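About Trumow

Trumow makes bed linen in Cindmont, in a building that used to sell pianos. The pianos left. The floor still slopes toward where the heaviest one stood, and dropped spools of thread all end up in the same corner.

Sigrún Eyvindsson and Tuva Nordin started the company after sharing a rented house whose fitted sheets let go of the mattress every night at 3 a.m. Sigrún had worked in curtains and felt qualified. Tuva had a car. Their first order was for 20 sheets, and they made 200 to be on the safe side. Those lasted until the second February.

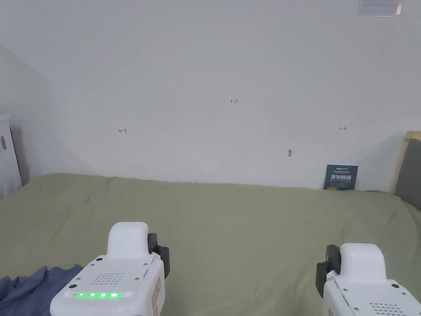
We now sell in four sizes and a small number of colors, most of which you could describe to your mother over the phone. Tuva would like more. Sigrún has seen the dye bills.

Everything is cut and sewn upstairs, then packed by whoever lost at cards. Haugen, our plain everyday range, is the one most people buy. Kokimen is the heavier one for cold bedrooms, and has a small, loyal following that writes us long letters.

Seconds are sold from the front room on Saturdays. The flaws are usually a crooked hem, which your feet may notice before you do. Please ring twice, the bell is also from the piano people.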